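Kneath box set adds two restored documentaries

Distributor Norau will release a box set of the Kneath documentaries in February, with 11 films on three discs. Two of them, Fetier and Zitov, were rescanned from the original 16 mm negatives. The remaining nine use existing masters with new colour grading.

Sound is mono throughout, with optional English subtitles. A 20-page booklet lists running times and print sources.

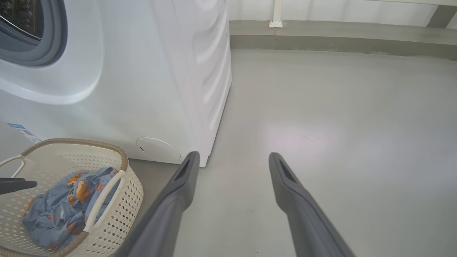

Theatrical screenings

Fetier will screen in a digital print before the discs ship. Bookings go through Norau.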